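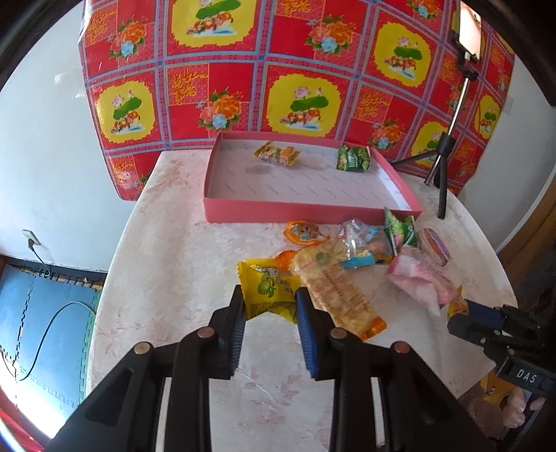
Cestness Equipment Planning Group
Minutes, May meeting

Present: Sointu Kinnunen (chair), Eino Karppinen (minutes), bench team, purchasing
Start: 2:30 p.m.

1. Minutes of last meeting
Approved with one fix: the spare battery order went to Haberkorn, not Jinham.

2. Hand-held grippers
Sointu reported on the snack sorting work and was very happy with it. Wrapped candy and rice crackers are teaching us far more than the foam blocks did, and they cost next to nothing! The team would like to go from 5 gripper sets to 20 before the fall. Purchasing can cover 12 from this year's budget. Agreed to order those now and put the rest in next year's request.

3. Grip pads
Pads are the part we go through fastest. Eino proposed a standing order of 40 pairs with Haberkorn. Everyone liked this, the bench team especially, who have been swapping pads between tools to keep going. Agreed. Color doesn't matter, ribbing does.

4. Phone mounts and tripods
One tripod per table is the plan. Jinham has a heavier model with a wider foot; Sointu wants to try a single one first. Purchasing to ask about returns.

5. Robot arm
Long and lively discussion. Cirura has sent a quote for a two-arm station, and it came in almost 40 percent under what we had penciled in. Floor space is still open, as is the power supply on the window side. Eino asked that training days be written into the quote. No decision today, but the mood was good, and Sointu would love to see a demo before we commit.

6. Snacks and small items
Keep buying in mixed shapes: bags, boxes, single wrapped pieces. Receipts to Eino, please, in one envelope per month.

Actions
Sointu: set up the Cirura demo, measure the back room
Eino: pad order, next year's request
Purchasing: gripper order, Jinham returns question

Closed 3:45 p.m. Next meeting in June, same room.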